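Print this page | E-mail this page

# Rullik Strength Log Set, README

Training log records for barbell and dumbbell work, collected through the Dellier logging app and cleaned for reuse. 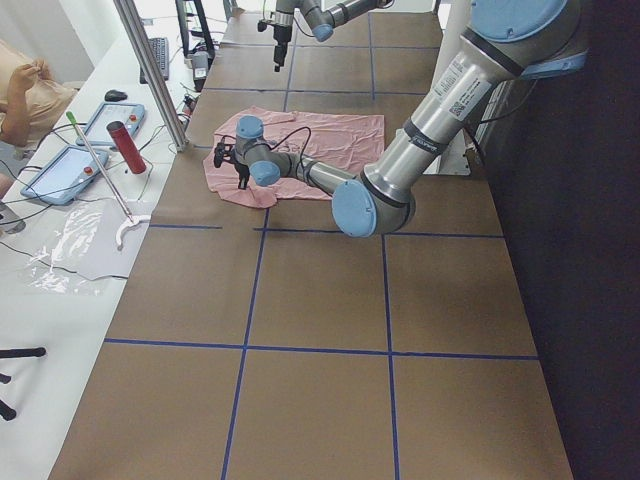 One reply to the draft of this README, signed Kaewmanee, asked that the warm-up sets stay in the main table, on the grounds that leaving them out makes weekly volume look lower than what the lifter did. They now stay in, marked with a flag. Filter on `is_warmup` if you want working sets only.

## Summary

The set holds logs from 137 adult lifters over a block of 16 weeks. Each row is one set of one exercise. Lifters entered the load, the reps and a rating of effort. No coach checked the entries while they were being made.

Version date: Thursday, March 19, 2020. The next version is planned for April and will only fix errors in the exercise names.

## Files

- `sets.csv`: one row per set
- `lifters.csv`: one row per lifter
- `exercises.csv`: exercise names and muscle groups
- `dropped.csv`: rows removed in cleaning, with a reason code

All files are UTF-8, comma separated, with a header row. Empty cells mean "not entered." Zero means zero. A load of zero is normal for pull-ups, dips and push-ups.

## Columns in sets.csv

- `lifter_id`: whole number, matches `lifters.csv`
- `week`: 1 to 16
- `session`: order of the session within the week, starting at 1
- `exercise_id`: matches `exercises.csv`
- `set_order`: order within the session, not within the exercise
- `load_kg`: total load including the bar; for dumbbells, the weight of one dumbbell
- `reps`: full reps only
- `effort`: 1 to 10, entered after the set
- `is_warmup`: 0 or 1
- `rest_s`: seconds of rest before the set, where the timer was used

Pounds were converted to kilograms and rounded to the nearest 0.5. The original unit is in `lifters.csv` under `unit`. A lifter who changed units in the middle of the block is listed under the unit used first.

## Cleaning

A row was dropped if the load was over 1000 kg, if reps were missing, or if the same row had been sent twice with the same time stamp. Typing errors below that limit were left alone. There is at least one bench press entry with the decimal point in the wrong place, and users should run their own check on large jumps between sessions.

Exercise names were free text in the app. They were mapped by hand to the list in `exercises.csv`. "Press" with no other word was mapped to the standing overhead press. "Row" with no other word was mapped to the barbell row. "Raise" could not be mapped and is kept as `raise_unspecified`.

Lifters with fewer than 8 logged sessions were left out before the count above was made.

## Muscle groups

Each exercise has one primary group and up to two secondary groups. The grouping follows the Cuvberg sheet, which puts the close-grip bench press under triceps and the deadlift under back. If your own system differs, edit `exercises.csv`; nothing else depends on it.

## Known problems

- Rest times are missing for most sets in the first two weeks. The timer was off by default.
- Effort ratings bunch up at 7 and 8.
- Machine loads cannot be compared between gyms. Stack numbers were entered as shown on the machine.
- Assisted pull-ups are logged with a negative load by some lifters and a positive load by others. The `assist_sign` column in `lifters.csv` says which.
- Body weight was asked for once, at the start.

## Suitable use

Weekly volume counts, load and rep trends, exercise order, and testing of logging software. The set has no injury records, no diet records and no measure of muscle size, so it cannot support claims about growth. Lifters chose their own programs. Differences between programs should not be read as effects of the programs.

## Privacy

Names, gym locations and calendar dates were removed. Age is given in five-year bands. Free-text notes were deleted and are not held in any other file.

## Changes

- 1.1: warm-up sets restored, `is_warmup` added
- 1.0: first release

Filed under: Strength Training, Workout Logs, Data Downloads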